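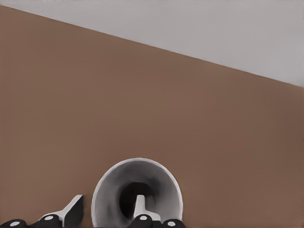 Chapter 7
Community Festivals and the Places That Hold Them

7.1 A Saturday in Restcombe

At six in the morning the main street of Restcombe is closed to traffic between the post office and the bridge. By eight the first stalls are up. By eleven the street is full, the brass band has played once, and the queue for dumplings reaches the door of the pharmacy. At nine in the evening the street is swept and the barriers come down. The day is called the Lantern Fair, and the town has held it in December for longer than most of its residents have lived there.

Ask people in Restcombe what the fair is for and the answers differ. The owner of the bakery says it carries her through to February. The minister of the Uniting church says it began as a thanksgiving after a bad fire season. A Nepali family who moved to the town for work at the cannery say it was the first day their neighbours came to talk to them. A boy of ten says it is for the slide.

All of these are reasonable answers. A festival is an event at which many different people are doing different things in the same place at the same time, and part of the work of this chapter is to find ways of describing that without choosing one answer too early.

7.2 What counts as a festival

In everyday speech the word is used loosely. A supermarket may hold a festival of cheese, and a car yard may hold a festival of savings. In this book we use the word in a narrower sense. A community festival is a public gathering that

- takes place at a known time, usually once a year
- is tied to a particular place or to a particular group of people
- includes activities that are set apart from ordinary work and ordinary leisure
- is organised at least in part by the people who attend it.

The last point causes the most argument. A large music event run by a touring company may take place in the same paddock every summer and draw the same crowd, but the people in the crowd have bought tickets to something made by others. Most writers would call this a commercial festival and treat it separately. The line between the two is not always clear. Many community festivals hire professional sound crews, sell naming rights and charge for entry. Many commercial festivals set aside a tent for local schools. When you meet a difficult case, say which features it has and which it lacks, and leave the label until the end.

Religious and cultural festivals raise a different question. Lunar New Year, Eid, Diwali, Easter and Nowruz are observed in homes and places of worship whether or not there is a public event. When a migrant community hires a school oval or a town hall for a public celebration, it is adding something to an observance that already exists. The public event may be held on a different day from the religious one, often the nearest weekend, so that people who work can come. It may include things that have no part in the religious observance, such as a talent show, a raffle, or a speech by the local member. Some older members of a community dislike this. Others point out that their grandchildren would not know the songs without it.

7.3 Three ways of looking

Researchers who study festivals tend to start from one of three positions.

The first looks at belonging. On this view a festival is one of the ways a group shows itself to itself. People who see each other rarely are brought together, the old stories are told again, and children learn who their people are. Work in this line pays close attention to food, music, dress and language, and to who is asked to speak from the stage.

The second looks at exchange. Festivals move money, labour and favours around a town. Someone lends a generator. Someone else is owed a turn at the best stall site. The football club runs the bar and keeps the takings, and in return its members stack the chairs. Studies of this kind follow the accounts, including the accounts that are never written down.

The third looks at conflict. A street that is closed for one group's celebration is closed to everybody. Decisions about dates, routes, noise and money are decisions about whose day matters. Studies in this line are often based on council minutes, letters to the paper and interviews with people who stopped coming.

You do not need to pick one of these and defend it. Most good case studies use at least two. You should be able to recognise which one a writer is using, and to notice what has been left out as a result. An account of belonging may say nothing about who cleaned the toilets. An account of conflict may leave the reader wondering why anyone goes.

7.4 The Tronudton study

The main case study in this chapter is drawn from fieldwork by Begoña Villanueva in the river town of Tronudton. Villanueva spent two years there and attended both the Harvest Sunday parade, which is run by the old farming families, and the Festival of the Rivers, which was started by newer arrivals from several countries. She interviewed 262 people, some of them more than once, and kept a diary of every planning meeting she was allowed into.

Her starting question was a simple one. She wanted to know why two festivals in one small town, held on the same oval and using the same tents, had almost no visitors in common. Her first guess was that the two groups did not get on. The interviews did not support this. People in each group spoke well of people in the other, had children at the same school, and in several cases worked side by side. What they did not share was information. The parade was announced in church newsletters and on a board outside the feed store. The Festival of the Rivers was announced in group messages, in four languages, and on a poster in the window of a grocery.

Villanueva also found that each group believed the other's event was closed to outsiders. A dairy farmer told her he had always assumed you had to be invited. A nurse who had lived in the town for many years said the same thing of the parade, in nearly the same words.

We return to this study in sections 7.9 and 7.10, where you will read extracts from the meeting diary. As you read, keep in mind that Villanueva was herself a newcomer and was helped a great deal by the organisers of the Festival of the Rivers, who found her a room. She discusses this openly. Remo Rainer, in a reply printed at the end of the chapter, argues that it shaped her findings more than she allows. Rainer grew up in Tronudton and marched in the parade as a child, so the same question can be put to him.

7.5 Place

The site of a festival is rarely an accident. Organisers want flat ground, water, power, shade, parking and toilets, and in most towns only one or two sites have all six. This is why so many events with nothing else in common end up on school grounds and sports ovals. The site then affects what can happen. A school hall with a raised stage at one end encourages performances with a seated audience. A street encourages walking and looking. A park with no fence makes it hard to charge entry, and so the money has to come from stalls or sponsors.

When a festival changes its site, other things change with it. The town of Brolter moved its winter fair from the showground to the indoor sports centre after several wet years. Attendance held steady, but the bonfire could not come inside, and neither could the horses. Within a few years the evening part of the fair had gone, and what remained was mostly a craft market. Local people still use the old name for it. Whether it is still the same festival is a question you will be asked to discuss at the end of the chapter.

Sometimes a site carries a meaning of its own. The spring gathering at Wyss is held on the flat beside the old mission, where the grandparents of many of those attending were sent as children. There is a better site on the other side of the creek, with power and a sealed car park. The organisers have been offered it more than once and have said no each time.

7.6 Time

Festivals divide up the year. People in Restcombe will say that something happened just before the fair, or the week after it, and expect to be understood. Festivals also point forward. A community that fixes the date of next year's event is saying that it expects to be there. The Brolter fair has already begun to plan for its centenary in 2038, although the people who will run it have not been chosen and some of them are still in primary school.

There is a shorter kind of festival time as well. Most events have a rhythm that regular visitors know by heart. Families with small children come early and leave after lunch. Teenagers arrive late in the afternoon and stand near the exit. Speeches are placed just before the thing everyone has come to see. If you are doing fieldwork, stay for the whole day, including the setting up and the packing down. A great deal of talk goes on while people are folding tables.

7.7 Before you read on

Choose a festival you have attended more than once. It can be large or small. Write a page on each of the following, and keep your notes for the exercises in section 7.12.

Who decides the date and the site, and how do you know?

What would a first-time visitor get wrong?

What has been dropped from the festival in your memory of it, and who noticed?

If you have never been to the same festival twice, interview someone in your household or workplace who has. Write down their own words where you can, and ask permission before you share them in class.

Key terms used in this chapter: commercial festival, community festival, observance, public event, site, festival time.

Contact the publisher | Copyright, all rights reserved | Back to top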